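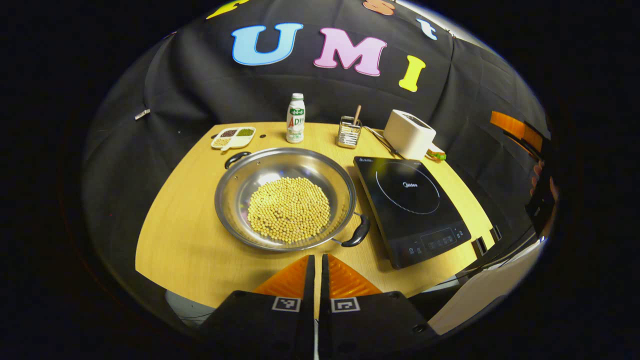 Sep 17, 2022

I keep a short list of house rules for recording manipulation demos, and Vimala Marar asked me to put it somewhere she could link to. These are the ones we use at Fosturik for kitchen tasks. They will not suit every lab.

Write the task down before you touch anything. One sentence, with a start and an end. "Move the pot onto the cooktop" is fine. "Tidy up" is not, as two people will do two different things and both will think they are right.

Put a plain backdrop behind the table for the first batch. Black cloth works well and it clips up in minutes. Save the cluttered rooms for later batches, and label them as such.

Leave a few things on the table that have no part in the task. Tongs, a toaster, a bottle. A policy trained on a bare table tends to fall apart when it meets a real counter.

Cooktops stay unplugged. If a task needs heat, it gets its own sheet and a second person in the room. Themis Andreadis wrote that one after a near miss in May and I have never argued with it.

Use dry food where you can. Soybeans and mung beans keep, they pour, and they sweep up. Count nothing, but check the floor after each session – a bean under a shoe is a bad way to fall.

Look at the finger markers before every session. If a corner is scuffed or the print is peeling, replace it. We lost 155 demos out of 389 at Clirndale to one bad marker, and the rest took four days to check by hand.

Same goes for the soft pads. Wipe them down, and swap both when one is worn. A new pad next to an old one grips crooked.

Keep the failures. Mark them as failures, in their own folder, and don't re-record over them. I delete a take only if a person's face is in it.

Stop after five bad takes in a row and fix the setup.

The Zapata people do theirs in a different order and start with the calibration check. I'll try that next month and update this post if we switch.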